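Learning from Demonstration, Unit 4: Where the examples come from
Notes by Kumudini Kanagaratnam

Read these before the lab. They repeat some of what I said in class and add the parts I ran out of time for.

Last unit ended with the training curve from the Plirnham set, and several of you asked why I was so unimpressed by it. The loss went down. It nearly always goes down. A network with enough capacity will fit whatever you hand it, including your bad habits, the afternoon light and the fact that the person collecting always starts from the left. The curve tells you the model has learned the examples. Whether the examples were worth learning is a separate matter, and you won't settle it by staring at the plot.

So this unit is about the collecting. It is dull work and most papers give it a paragraph.

What a hand-held gripper buys you

With teleoperation, a person drives a real arm, and every recorded motion is one the arm could make. It is slow, and people drive badly for the first hour. With a hand-held gripper, a person simply carries the fingers around and does the task. It's quick, you can take it to a different building, and you don't need the arm at all until later. The usual sales pitch stops there.

The costs come afterward. A person's wrist can reach places the arm can't. A person leans, shifts in the chair and brings the other hand over to help. Unless you check each path against the arm's limits, you'll end up with a nice set of motions that your robot has no way to perform. In the first Wokgate round we threw out 40 episodes for exactly this, after someone had already spent days labeling them.
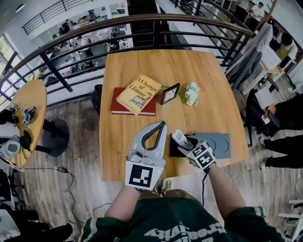 Tracking is the second cost. If the hand position is recovered from a camera and printed markers, then every marker that turns away or gets covered by a sleeve leaves a hole in the path. Most pipelines fill the hole with a smooth curve. Smooth curves look wonderful in a plot. They are also made up, and they tend to land where the hand is closest to the object, the one stretch you cared about. Ask for the raw track. If a group can't give it to you, write that down in your review.

Variety, and what people call variety

Langlois (reading 2) claims the set is "diverse" because it covers many objects. Look at the tables in the back. The objects change; the table doesn't. Neither does the height of the chair, the side the light comes from, or the person. I'd take fewer objects and more rooms, and I'd want several people who haven't been told what a good demonstration looks like.

I'm wary of clutter added on purpose, too. A collector asked to "mess up the table a bit" will do it much the same way each time, with tall things at the back and a clear lane in front. The model picks up the clear lane. Then you put it on a desk somebody works at, and it has no idea.

What about failures? The Pladeo protocol says to delete any episode in which the object slips. I think that's a mistake, though I know people who disagree with me and have better robots than I do. A slip followed by a recovery is the only place the set shows how to get out of trouble. Keep those, tag them, and decide at training time.

Before you record

Write the task down in one sentence and have a partner read it back in their own words. If the two don't match, your labels won't either.

Decide what ends an episode. "When it's done" is no good. Object released and hand clear of it is better.

Record 3 throwaway episodes and watch them all the way through at normal speed. Check the clock offset between the two hands if you're using both. An offset you can't see by eye can still ruin a handover.

Note who collected, where, and in what order. Fatigue shows up in the order.

Don't fix the scene halfway through a batch. If something has to move, start a new batch.

For the lab

Work in pairs. Each pair gets one batch from the Wokgate set and one that you collect yourselves. Compare them for path gaps, start positions and time spent near the object, then write two pages on which one you would trust and for what. "More data would help" earns no credit. I want to know what data, collected by whom, and what result would convince you that it hadn't helped.

Drafts are due before the November break. Bring the raw tracks with you, since I will ask to see them.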